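帮助中心 > 售后工单 > 配件与收纳 > 工单 3856
阅读时间约 6 分钟

工单 3856：首饰收纳时链绳缠绕、表带压弯，补光灯下颜色与商品页不一致
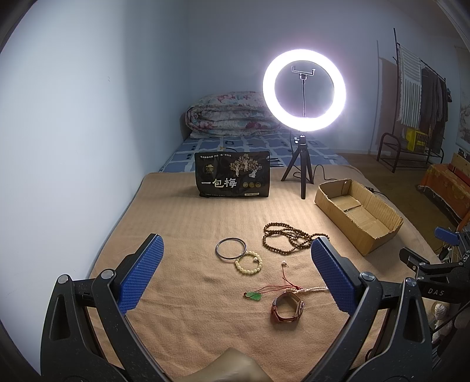
状态：已解决，保留观察
提交人：Unathi Tshabalala
店铺：Matlala（二手饰品与手串）
涉及产品：Plarevby 分格收纳盘、Stustulel 环形补光灯
处理方：Brorasport 售后组

一、提交人的问题描述

我在家里拍货、打包，没有专门的工作台，首饰都是铺在床上理的，底下垫一条桃色的罗纹毯子。这一批有手镯、米白色珠子的手串、棕色木珠的长串、红绳玉坠、珍珠色的珠串，还有一块棕色皮带手表。收纳盘是上个月买的 Plarevby，说明书上写长串可以直接放进大格。

现在有四个问题：

1. 木珠长串放进大格以后，第二天拿出来总是和红绳绞在一起，解一次要十几分钟。
2. 手表放进收纳盘合不上盖，硬合的话表带会被压出一道折痕。
3. 玉坠在补光灯下拍出来偏黄，买家收到后说比图上绿。这个月已经有两单因为颜色来问。
4. 收纳盘有一个小格的隔板松动，珠子小的手串会从缝里滑到隔壁。

我试过把红绳单独装进小布袋，缠绕少了一些，但是拍照时来回拿很慢。补光灯亮度调低过，颜色没有变化，只是变暗。希望能告诉我是产品问题还是我用法不对。

二、首次回复（售后组）

您好，工单已收到。请先补充以下信息：

- 收纳盘底部的批次号；
- 木珠长串绕几圈后放入，圈的直径大概多少；
- 补光灯目前在哪一档色温，拍摄时房间主灯是否打开；
- 手机相机的白平衡是自动还是手动。

隔板松动请先不要用胶水固定。部分胶水会使盘体发白，发白以后不在更换范围内。

三、提交人补充

批次号 306。木珠长串我是随手绕的，绕成几个松圈，没有量过。补光灯一直用最亮的一档，色温没有动过，看按键说明应该是中间那档。主灯有时开有时不开，晚上拍就开。白平衡一直是自动。

另外，灯是用支架立在床上的，床垫软，电源线一动灯头就跟着偏。不知道这个和颜色有没有关系，先写上。

四、排查记录

4.1 链绳缠绕

按提交人的做法复现。取一条同类木珠长串，绕成松圈，与一条带坠子的细绳放进同一大格，合盖后翻转数次。绳头钻进了木珠圈里，坠子卡在两颗珠子之间。细绳单独放一格，同样翻转，没有缠绕。

结论：长串和细绳不能同格。说明书里“长串可直接放入大格”这句话没有写清楚只能单独放，已转给文案同事修改。

建议做法：长串先对折，再对折，用一截软纸带在中段松松围一圈，纸带两头用可移胶贴住，不要用橡皮筋。红绳类从坠子一端开始平放，绳子在格内走成 S 形，绳头朝格子外侧。

4.2 手表

Plarevby 的格深按戒指和手串设计，没有手表位。皮表带卷着侧放时高度超过盘沿，合盖必然受压。提交人没有操作失误。

建议做法：手表不进盘。用一块卷起来的软布做表枕，把表带扣在第一个或第二个孔上套住，另找小盒单放。已经有折痕的表带先不要反向掰，套在表枕上放一周再看。

4.3 颜色偏差

请提交人分三次拍同一件玉坠，手机位置不变：

第一次，只开补光灯，白平衡自动。结果偏黄。
第二次，补光灯加主灯，白平衡自动。结果更黄，阴影处发暖。
第三次，只开补光灯，白平衡手动，以一张白纸为准。结果与实物接近，提交人在白天靠窗处对比后认为可以接受。

另外请她把衬底换成白纸重拍一次，自动白平衡下偏黄也减轻了。桃色毯子面积大，自动白平衡容易受它影响，浅色的珠子和玉石又会带上一点衬底的反光。灯本身各档测试正常，不作更换。

4.4 隔板松动

批次 306 的小格隔板卡槽确有偏松的情况，此前同批次已有登记。按质量问题处理，补寄隔板一组，不需要寄回旧件。

4.5 灯架位置

灯放在床垫上不稳，和偏色没有直接关系，但灯头一偏，同一组照片的明暗会不一致。建议把灯架移到地面或硬板上，电源线沿床边走，不要从拍摄区横过去。

五、提交人反馈（周三）

隔板收到了，换上以后不晃，小珠子没有再滑过去。

长串按对折加纸带的办法放了几天，没有再和红绳绞上。纸带第一次围得太紧，取的时候撕破了，后来放松一点就好了。

手表放在一个旧眼镜盒里，里面垫了卷起来的袜子，大小正好。折痕还在，比之前浅。

颜色的问题，我现在用白纸做底，手动白平衡，晚上把主灯关掉。玉坠重新拍了，换掉了商品页上的旧图。毯子还是会铺，只用来理货，不用来拍照。灯挪到了床边地上，床沿有点高，支架要拉到最长才够。

还有一个小问题：白纸反光，珍珠色的珠串拍出来发白，珠子之间看不清楚。有没有别的衬底可以用？

六、售后组回复

珍珠色和米白色的珠串可以换成浅灰色的哑光卡纸，亮度降一档，灯从侧面打，不要正对。每次换衬底后重新设一次白平衡，仍以白纸为准，设好再把白纸拿走。棕色木珠和深色手镯用白底或灰底都可以。

支架拉到最长时重心偏高，请把三条腿完全撑开，底部可以压一点重物。

七、关闭说明

缠绕：用法调整后未再出现，说明书待改。
手表：产品不适用，已告知。
颜色：白平衡和衬底问题，灯无故障。
隔板：已补寄，已更换。
灰色卡纸的效果由提交人下一批上新时再看，如仍发白，请直接在本工单下回复，不用另开新单。

附：提交人最后留言

灰卡纸买了，还没到。这批先按白底上架，珍珠色那条等纸到了再补拍。表带要是到月底还有折痕，我就换一条新的，这个不用你们处理。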